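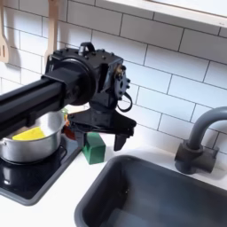
Set Workshop Notes: Surfaces, Noise and Light
Yara Karam
1 September 2022

These notes cover small interior sets built for short films in a garage or spare room. They were first written for the Riven shoot and have been revised with what went wrong on it.

Taking the shine off

Gloss is the most common fault on a homemade set. Wipe the surface with 70 percent isopropyl alcohol and a lint-free cloth, let it dry, and apply dulling spray in two light passes from arm's length. Test on the back first. Dulling spray stays tacky on some plastics and will pick up every fingerprint until it is cleaned off with mineral spirits.

For painted flats, use dead-flat latex. Eggshell looks flat in the shop and flares as soon as a lamp is placed at a low angle. If the flat is already painted eggshell, roll one coat of flat over it. Sanding leaves marks that read on camera.

Glass in picture frames should come out. If it has to stay in, put a folded card behind the top edge of the frame so that it tips slightly toward the floor.

Quieting props

Put felt pads under anything that gets set down during dialogue. Self-adhesive felt holds for a day or so of handling. For longer use, cut the felt to size and attach it with contact cement, both faces coated and left until dry to the touch.

Drawers: rub the runners with paraffin wax. Oil collects sawdust and stains the costume.
Hinges: dry graphite, worked in with the door moving.
Paper bags: mist with water, crumple, flatten, repeat. Keep spares.
Ice: use acrylic cubes.

Clocks, displays and continuity

Stop every clock before the first take and write the time on the scene card. Remove the battery and tape it to the back of the clock. For anything with a printed or painted display, log the reading anyway, since the script may call for another one and the edit can't be fixed later. 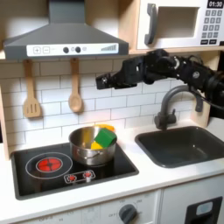 Microwave display reading 01:30, to the right of the hood.

Number the props on the underside in pencil. The Riven list ran to 164 items, and the only ones lost were those numbered on masking tape, which fell off. Photograph each dressed surface straight on at the end of the day, before anything is struck.

Controlling shadows 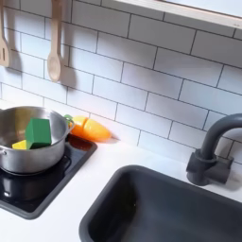
Hard light on a back wall should be set with the dressing already in place. Lamps positioned against a bare flat nearly always have to be moved again. Hanging items are the usual cause: a wooden spoon hung in front of tile puts a second spoon on the wall beside it, and the shadow can pull the eye away from an actor's hands. Slide the item along its rail until the shadow drops out of shot, or hang diffusion between lamp and wall. Tape the item's position once it is settled.

For fill in a small room, a 40-watt bulb in a paper lantern is enough. Keep the paper well clear of the bulb and switch off between setups.

Storage

Store flats upright, face to face, with a sheet of kraft paper between them. Dulling spray and contact cement go in a metal cabinet, away from the water heater. Check spray nozzles each March and replace any that spit.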